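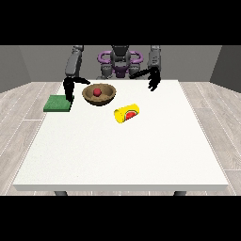

Simulated robot with both arms over a white table

Ferkholm Teachers' Board > Elementary Reading > Leveled book boxes vs. one big class library

einok
Hi all, I'm moving from fourth grade to second after the break and I've inherited a room with leveled book boxes, the Drollwood ones with colored stickers on the spines. My old room just had shelves, and kids took what they liked. Do I keep the boxes? I have 19 kids and about a week in November to set things up, and I keep going back and forth – my husband is tired of hearing about it, bless him.

Mrs Baxter T
Keep them, at least until spring! Second graders can spend the whole reading block wandering along a shelf, and a box gets them sitting down with something they can manage. I've used Drollwood for years and the little animal books at the yellow level are loved to pieces in my room.

ifeanyi_y
I'll be the grump and say peel the stickers off. My kids knew exactly who was on yellow and who was on blue, and one girl hid her book inside a bigger one so her friends wouldn't see. We sort by topic now (sharks, jokes, families, space) and I still pull leveled books for small groups.

Mrs Baxter T
Oh, that poor girl. I do think that depends on how the teacher talks about the colors, though. Mine swap boxes all the time and I've never had tears over it.

ifeanyi_y
Fair enough, but you don't always see the tears.

babs_room2
We did both. Boxes for the first 10 minutes, open shelves after that. It's more tidying, I won't lie, and I spent a whole Sunday putting the Ramalho chapter books back in order.

einok
Thank you, all of you. I'm leaning toward Babs's way, with the stickers moved inside the back cover. Does anyone know if Drollwood stickers come off without taking the cover with them?

Mrs Baxter T
Hair dryer on low, and go slowly at the corners.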